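Oľga Koubek
October 15, 2019

Thread on black tabletops. I keep seeing them recommended for every kind of work surface, with the same phrase each time: "hides everything." I have had one since January and I have questions.

Mine is an Okent, bought from the shop on Pacheco. It cost $482 with delivery. I mention the price early so you know I'm not making fun of somebody else's furniture.

The sales page said "forgiving finish." Forgiving of what? It doesn't say. Coffee rings, yes, I'll give them that. You can leave a mug on it all afternoon and get away with it.

Dust is another matter. Dust on black is like flour on a cat. I wipe it in the morning and by lunch I can write my name on it, including the little mark over the l.

"But a white top shows dust too." Does it? I had a white top for years and I can't remember thinking about dust at all. Pencil marks and crumbs, constantly.

Fingerprints. The page shows a hand resting on the surface. I would love to see what that surface looked like once the hand went away. They don't show that one.

A friend with the same top told me I need a special cloth. Somebody always has a special cloth. I bought it. It's a cloth.

Then there's the polish. Vondirau makes one "for dark work surfaces" and makes another one for light work surfaces. I had both bottles in my hands at the store and read the backs. Same directions, same warnings, same smell when I opened them (sorry, store).

I bought the dark one anyway. I am part of the problem.

What it did on my table: made it shinier. If you like shine, wonderful. I wanted less of it, and the word "matte" is on the front of the bottle in large letters.

Let's talk about shine, because this is where I part ways with the black tabletop people. They say dark surfaces "absorb light." Fine, a dull one does, mostly. Put a lamp or a little blue light near a smooth one and you get the light twice.

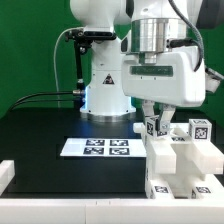 Does a black tabletop cut down on glare?

It depends on the finish much more than the color. A dull black surface is easy on the eyes, and a smooth black one will still throw back any lamp or lit window near it.

I'd print that on the box if they let me. Instead the box says "studio dark." I don't know what that means and neither did the person at the counter.

So before buying, take a small flashlight to the showroom. Hold it low over the sample and look across the surface from the side where you'd be standing. If you can see the bulb, you'll be seeing every bulb in your room.

Don't do this under the showroom ceiling lights and call it a test. Those are set up to make everything look good, including the $482 tables.

Next claim: "black makes small things stand out." Half true. Small WHITE things stand out beautifully. A white cube with a bold printed pattern? You couldn't lose it if you tried.

A black screw? Gone. A black rubber foot that fell off something? Gone until you put your elbow on it. I own a pair of black tweezers, or I did.

And cables. Black cables on a black top are supposed to "disappear," which people say like it's a good thing. I have dragged more things sideways by a cable I didn't notice than I care to admit.

Gray ones are a bit better. I've started choosing gray whenever I'm given the choice and it has improved my mood more than the polish did.

Someone will reply that you should route them all underneath. I've read the cable tidying guides. They're all written for a desk with a lamp and a laptop on it, and a person who never moves either of them.

What I do now: cables come in from one side, the same side every time. Left for me. They run flat along the edge of the work area until they get where they're going. It looks fussy and it has held up for months.

I also quit bundling. Bundles look great until you need one cable out of the middle. I use loose hook-and-loop straps, far apart, and leave enough slack that nothing pulls at the plug.

Skeptical note on my own advice: I changed the straps and the side at the same time, so I can't tell you which one helped.

OK, the backdrop. People ask about green. I was against it. A wall of green cloth behind a table seemed like something you buy for a hobby you'll drop by spring.

The usual pitch is "it cleans up the background." You know what else cleans up the background? Cleaning up the background. I had shelves back there with paint cans on them. I moved the paint cans.

I still ended up liking the green. It's a plain color, it's far from black and far from white, and your eyes stop wandering. That's as far as I'll go. Anyone telling you it makes you more focused is selling green cloth.

Speaking of which. Indstead lists theirs as "wrinkle free." It comes folded in a square packet. Think about that for a second.

I asked them. The answer was that wrinkles "relax with hanging." Mine hung for a long time and did not relax. A clothes steamer fixed it in one go, and they could just put a line about that in the packet.

Indstead also sells the shade by number, 3003, and it's easy to believe the number means something. I ordered a second piece under the same number. Side by side they're cousins. If you need two pieces that match, buy them in one order.

If you hang one, go higher and wider than you think, and keep the bottom edge behind the table. A hem at eye level will bother you every single day.

Don't put the cloth right against the back of the table either. Leave a gap you can get an arm through. Something will roll off the back. It always goes off the back.

Now scratches, the part I was most nervous about. The Okent leaflet says light scratches "can be buffed with fine paper." I tried 3000 grit in a corner. The scratch went away and in its place I had a shiny patch bigger than the scratch.

Maybe I did it wrong. The leaflet gives that one sentence and a drawing of a happy person. I've left the other scratches alone and I've stopped seeing them, which is free.

Felt pads under anything heavy with a metal base. I'll recommend that without a single complaint, except that felt pads sold as "furniture grade" cost more than the plain ones and I can't find the furniture in them. If a thing has to stay exactly where you put it, skip the felt and fix it down properly.

A word on warning stickers and labels, since I was scolded about this last time. If something on your table came with one, leave it where it is and keep it facing out. I don't care if it spoils the look. I've seen people peel them off for a photo.

(Do make your own labels dark on light. Dark green with faint writing looks very smart and you'll be squinting at it forever. I learned this on a set of drawers.)

Someone asked how I'd rank table colors. I wouldn't. I've lived with two, and I wasn't keeping notes on the first one. Everybody writing a ranking has lived with two.

Someone else asked if I'd buy black again. Probably, with a duller finish, and from a shop that lets me bring a flashlight. I'd want to see a piece that had been touched by people for a week before I paid for it.

Would I pay $482 again? No. I took a look at the underside and it's just a tabletop.

Five people have sent me the same article about why dark surfaces feel "calmer." I read it. The author sells tables.

If you already have one and hate it, try this before replacing it: move the lamp. Mine used to sit behind the work, pointing toward me. I put it off to the side and higher up, and a good part of my complaining went with it.

Then wipe with a barely damp cloth and dry it with another one. Any cloth. Old T-shirt is fine. Skip the bottle for a couple of weeks and see if you miss it.

I did that and I don't miss it. The Vondirau is under the sink if anyone nearby wants most of a bottle.

Replies are open. If your black tabletop really does hide everything, please tell me the brand and what room it's in, and check the corner by the window before you answer.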